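Section 4: Your First Brew

You've unpacked the Tritmont, rinsed the tank and found a spot for it on the counter, so now comes the fun part! The first pot takes a little longer than the ones after it. Please don't skip the rinse cycle, even if you're dying for a cup.

4.1 Rinse cycle

1. Fill the tank with cold tap water to the upper line (700 ml).
2. Set the empty filter basket in place and swing the arm shut until it clicks.
3. Put the carafe on the plate with its lid on. The drip valve stays closed without the lid.
4. Hold the Brew button until the light turns blue, then let go.
5. When the light goes out, pour the water away and do the whole thing once more.

Note: A faint smell of warm plastic during the first rinse is normal. If you still notice it after the second, run a third.

CAUTION: Steam comes out of the rear vent the whole time the machine is heating. Keep the vent clear of cabinets, curtains and small hands.

4.2 Brewing a full pot

1. Weigh out 40 grams of coffee, ground about as coarse as beach sand. Most grocery store bags labeled "drip" are a touch too fine, and they still make a perfectly nice pot.
2. Fold the seam of a paper filter flat, drop the filter in the basket and wet it under the faucet.
3. Tip in the coffee and give the basket one gentle shake to level it.
4. Fill the tank to the upper line, close the lid and press Brew once.
5. Wait for the bloom. The machine wets the grounds, stops for 40 seconds, and then carries on by itself. The pause is my favorite bit of the whole design — lean in and smell it!
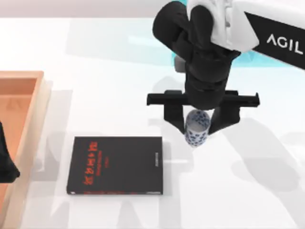
Can I pull the carafe out early and pour myself a cup?
Wait until the bloom pause is over, then go ahead. The drip valve will hold the flow while the carafe is away, but put it back within 13 seconds or the basket may overflow. The first cup will taste stronger than the rest of the pot, so give the carafe a swirl when it's finished.

4.3 Getting the taste you like

This is where it gets really enjoyable, because small changes make a big difference. Change one thing per pot and write it down somewhere (the inside of a cupboard door works great).

Sour or thin: grind a little finer.
Bitter or dry: grind a little coarser.
Fine flavor but too weak: add a spoonful of coffee and leave the grind alone.

If you own the Ulton hand grinder, start four clicks out from fully closed. For other grinders, begin in the middle of the range.

4.4 After brewing

1. Press Brew once to switch off the plate. It also turns itself off if you forget.
2. Let the basket cool before you open the arm.
3. Lift out the filter, rinse the basket and leave the tank lid open so the inside can dry.

CAUTION: Never set an empty carafe on a hot plate. The glass can crack.

Guide written by Sang-wook Seo. Descaling is covered in Section 5.

Comments (3)

Jeon
Two rinses weren't enough for mine, the third one did the trick. Lovely coffee now.

skistville_mornings
What about half pots? Mine come out sour every time.

Sang-wook Seo
Try a slightly finer grind for half pots — less water means less time on the coffee. Let me know how it goes!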